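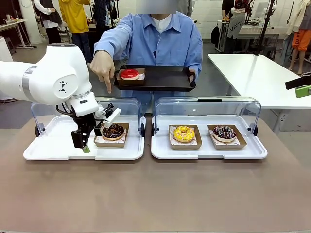 Can you block ads on your phone without installing anything extra? Most phones let you do it with a single setting called Private DNS, and it takes a minute or two.

I switched mine over in March and I'm still happy with it! You need the address of a filtering DNS service. I use Dahlgren, but any one you trust will do. Copy the address exactly, dots and all - one typo and nothing loads.
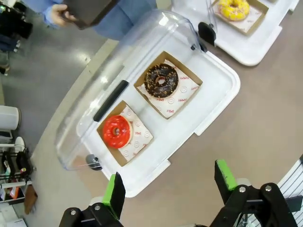 On Android, open Settings, then Network, then Private DNS. Pick the hostname option, paste the address and save. On an iPhone you download a small profile from the service's site and approve it under General (it hides near the bottom, under VPN and Device Management).

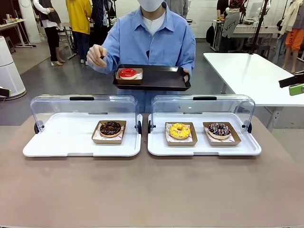
Red glazed, on the black tray

Now open a page that's normally stuffed with banners. My log showed 3,176 blocked requests in the first 30 days, 87 of them from one weather app. Ads inside video apps mostly still get through, sorry! 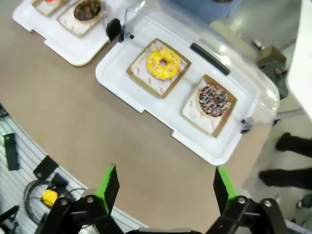
Some sites will break, so learn the allow list early. Log in to your DNS account, find the blocked address in the log and tap Allow. Go one address at a time. Say a bakery's order page won't load its menu - think of the clear lid on that white tray, tilted open on its hinge. You want that one lid up and the rest of your filter left shut. Reload the page, and if it's still blank, check the log again for the next address.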